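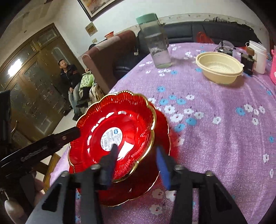
The Kukum gripper is a hand-held, two-finger parallel tool designed to be built at home or in a shared workshop. It was developed by members of the Remimix makerspace, and the first plans were released in October. A person carries the tool by hand to record grasping motions, which are later used to program a robot arm.

Design

Each finger is a dark linkage lined with a soft blue pad. The pads are cast separately and can be replaced when they wear – the plans suggest a change after 2000 grasps, or 3000 with the firmer Bajpai compound. Most builders finish the mechanical parts in 4 evenings.

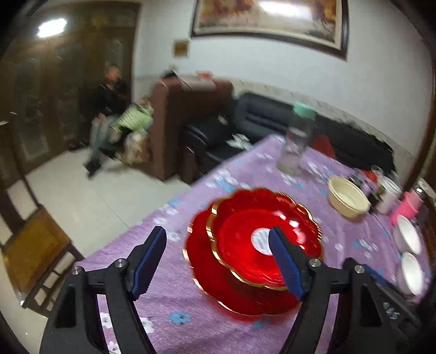

Pad hardness has the largest effect on smooth, thin-rimmed dishes. Softer pads hold a glossy rim with less force but leave the grip slower to release. Builders usually tune the pivot screws until both fingers close at the same rate.

Testing

The Zorneo routine, included with the plans, calls for 40 grasps of household tableware on an ordinary table. Plates and bowls are left stacked, and the cloth stays on.
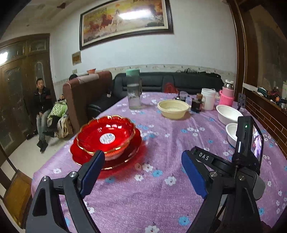
Gripper with its fingers open near a red bowl stacked on a wider plate.

Variants

A left-handed version moves the trigger to the other side. It shares all other parts with the original.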